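Seltness bench trial pits four grippers against a jewelry box

SELTNESS – If you want to know how good a robot's fingers are, Rutilio Gallegos will tell you, you can skip the wooden blocks and the plastic cups and go straight to a bracelet. He has spent a good part of the spring doing just that, in a long, low room over the old seed store that the Jenum workshop has called home for the last 5 years, and in May he and his colleague Ambros Hollenstein opened the door to anyone who cared to come up the stairs and look at the results.

Quite a few people did, and they were given coffee, and most of them stayed longer than they had planned.

The trial compares four small grippers on one light tabletop arm, using the same controller and the same pair of cameras throughout. Two of the grippers came from Fullier, a supplier the workshop has bought from before, and both have narrow parallel jaws, one pair bare metal and the other faced with soft rubber. The third is a three-fingered hand from Satti, a good deal heavier than the others and a good deal prettier. The fourth was built at the workshop by Hollenstein, who is fond of it and makes no secret of the fact. It has two slim fingertips with a little give in them, something like the pad of a thumb.

Each gripper was asked to do the same set of jobs: lift a single earring, pick a string of beads out of a pile, hold a fine chain by one end without letting it slip, and lay a necklace down straight. There were 46 attempts for every gripper, spread over several mornings so that the light from the big window would be more or less the same each time.

The team also recorded people doing this sort of work by hand, with a camera worn at head height, so that there would be something to hold the machines up against.

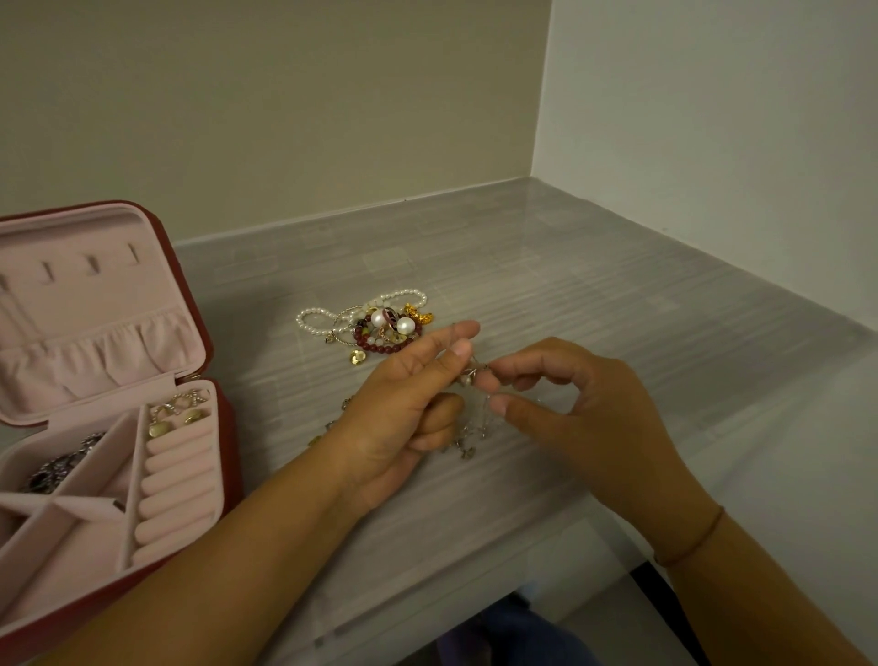 Gallegos said the recordings taught him more than he expected, and he has been handling small parts for a living for most of his adult life. People, he noticed, hardly ever grab a chain the way a gripper does. They pinch a bit of it, lift, wait to see what comes along with it, and then let the other hand settle the argument.

"You watch somebody do it at normal speed and it looks like nothing at all," he said. "Then you slow it down and there are all these tiny decisions in there, and every one of them is something we would have to write into the controller. I went home that night feeling pretty humble, I can tell you."

As for the scores, Hollenstein's soft-tipped gripper came out ahead, finishing 76 percent of its attempts cleanly. The rubber-faced Fullier jaws were close behind it and were better with beads, which tended to sit still once the rubber had hold of them. The bare metal pair did well on earrings and poorly on almost everything else. The Satti hand, which had been the favorite of everyone who walked past it, had trouble getting its fingertips close enough together for the finest chain, although it was the steadiest of the four once it had something in its grasp, and it never dropped a necklace on the way across the table.

Hollenstein was careful not to crow. His gripper wears out its tips faster than he would like, and he had to change them twice in the course of the trial, a job that takes the better part of an hour with the glue he uses. He is working on a tip that snaps on, and has a shoebox of early tries that he was glad to pass around.

"A shop could buy the Fullier jaws and be up and running after lunch," he said. "With mine you would have to buy me as well, and I like to be fed."

The cameras had a harder time of it than the grippers. One was mounted beside the arm, looking across the table, and the other rode on the wrist, just behind the fingers. Silver gave both of them trouble, because the shine moves whenever the arm does, and the software was inclined to take a bright spot for the end of a chain. Turning down the overhead lamps helped some. Hanging a sheet of baking parchment in front of the window helped a great deal more, and it is still up there, held by clothespins.

The wrist camera did best at close range, right up until the fingers closed and blocked its view. The side camera could see the whole table but lost the thinner chains against it. Gallegos would now like to run the two together, handing over from one to the other as the arm comes down, and he has written most of the code for that. He described it as nearly ready, and Hollenstein, from the other side of the room, asked him to say which month.

The controller got fewer questions from visitors, though it was the part that ate up most of the evenings. The first version closed the fingers at one fixed speed and stopped when they met something solid, a rule that is fine for a block and not much use for a chain that weighs next to nothing. The present one closes slowly over the last 7 millimeters and then gives a small upward tug before it commits to the lift. If the tug feels wrong, the fingers open and the arm tries again a little farther along. All four grippers were tested with this newer version.

What nobody at the workshop has solved yet is the knot. None of the grippers was asked to untangle anything, and with a single arm there would be little point in asking. A second arm of the same make has been ordered, and the hope is to mount it facing the first, so that one can hold while the other pulls. The software will need a fair amount of work before the two can share a table without bumping elbows, and Gallegos wants to go back through the hand recordings first, to look at how people choose which strand to follow.

There is some outside interest. A watch and clock repairer across the river has asked whether the soft tips could handle small screws, and a woman who restrings necklaces for a living spent the better part of an afternoon at the bench, telling both men what they were doing wrong. They have invited her back.

The workshop plans to put its scores and its notes on the controller settings on its website once Hollenstein has finished checking the figures. Visitors are welcome upstairs in the meantime, any afternoon after three, and should use the side entrance – the front door sticks.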